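7. Running the folding demonstration on an open day

Read section 6 first. Visitors will ask about it.

1. Set out the Nalomia hand-held grippers beside the bed, one for each hand. Check that the blue pads on the fingertips are clean. Biscuit crumbs are the usual culprit.

2. Fold five items and stack them towards the back of the bed. Keep one large cloth at the front for the live attempt.

3. Open the jaws fully before you reach for the cloth. Visitors expect something to happen at this point, so try not to explain the wiring.

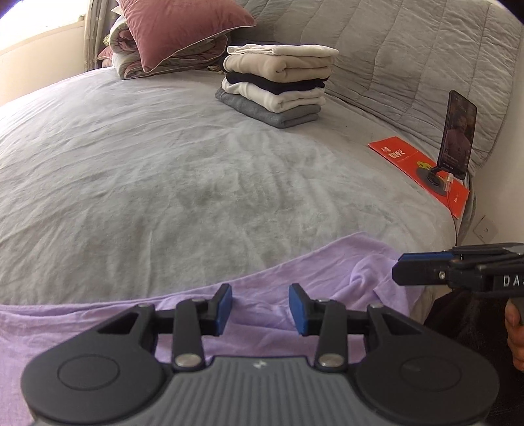 Fig. 19. Jaws open over the purple cloth, folded stack behind.

4. Pinch the hem, lift slowly and fold away from you. Allow 3 minutes per cloth. The Elten hall timetable allows one, and was written by somebody who has never met a fitted sheet.

5. Save the recording before handing the grippers to a guest.

Note: Plirosico counts a fold as complete when the corners meet. Your audience will include at least one grandmother with higher standards. Let her have a go.

CAUTION: Keep fingers, lanyards and scarves clear of the linkage bars. Small children will test this instruction at their own eye level.

Spare pads are listed on the Procházka parts sheet, item 388.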